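Subject: Re: [home-robots] Can they do the chores yet?
Date: October 2025

> I read another article which promises that a machine will soon put
> away my whole bathroom cabinet. My mother still does this faster
> than I do, and she is not fast. Is there any chore which two arms
> on a table can really do, from start to end, with no person
> standing near? Please answer with chores and not with videos of
> dancing.

Hello list,

I will try to answer with a chore. At Zelenák we look at tidying: small things lie on a table, and they should go into a bin. We compare two control programs, Drundix and Trarex, with the same two arms. My opinion after some five months is "partly yes, but please stay in the room."

Bottles are the better half of the story. A bottle on its side has a clear shape, and both programs know where to hold it. A flat packet is worse, since the fingers must get under an edge which is almost not there. Cloth is the worst. It has a new shape after each touch, and neither program can say when it is finished with it. Trarex is more patient with cloth, but patience is not folding.

You asked about the bathroom cabinet, so the items will be familiar to you. The bin is in all four views and the cloth in three, two from low on the table and two from above:
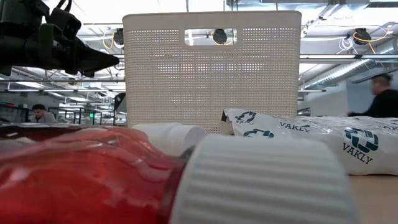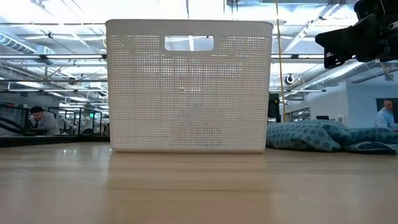
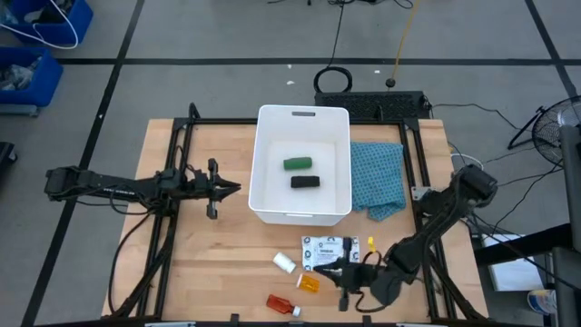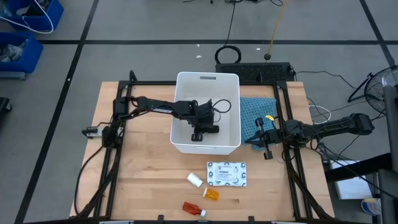
About "no person standing near": I would not sign this. In March we let Drundix work alone during lunch, and when we came back it was still trying to pick up a packet from the same corner. Nothing was broken, but nothing was tidy. A child of five would ask for help or go away to play. The program does not know that it has a problem, and for me this is the missing part, more than the fingers.

Somebody wrote here that Casinura is better with packets. I did not try it. If a member of the list has used it with soft packaging, I would be glad to read how it went, also when it went badly.

With regards from the Zelenák workshop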